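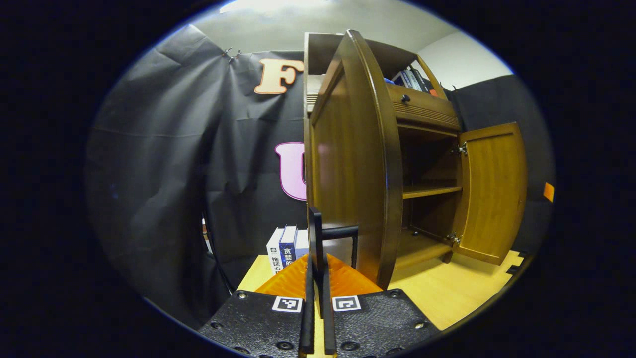 The gripper, with its two orange pads at the base of the fingers.

The snake catcher who covers the coast road between Jeramska and Lanz logged 236 callouts last season. Most were for pythons in roof spaces. One was for a saltwater crocodile in a boat ramp parking lot, and that is the job people want to hear about.

"It was 3549 millimeters long, measured later, with the jaws taped," she says. "The first report said five meters. First reports always run long."

She asked that her name be left out, as her day job is with a shipping office in Lanz and she would like the phone there to stay quiet.

The call came in before sunrise in September. The animal was lying across the lower end of the Pronach ramp with its head toward the water. Two fishermen had backed a trailer to within a few meters of it before seeing it.

"They stayed in the truck, so the hard part was done," she says. "I closed the gate at the top and waited for the second handler. You do not start on an animal that size alone."

The wait took 100 minutes. The crocodile moved once, by half a body length. When the second handler arrived they put a top-jaw rope on it from behind a parked vehicle, let it roll until it tired, then taped the jaws and covered the eyes with a wet towel.

"The roll is violent, but it is short," she says. "You keep the line clear of your feet and give slack when it asks for slack. Then you wait again."

It was released up the Dimadano inlet the same afternoon. She does not expect it to stay there – relocated crocodiles often travel back – and the ramp now has a second warning sign and a light.

Asked how she got into the work, she says she took a two-day handling course after a brown snake got into her laundry room. The permit took longer than the course. She still does the snake calls on evenings and weekends, and charges for fuel only.

Her advice for homeowners is brief. Keep the grass short, close the gap under the garage door, and take a photo from a distance before calling.

"If you lose sight of it, tell me where you last saw it," she says. "Don't go and look."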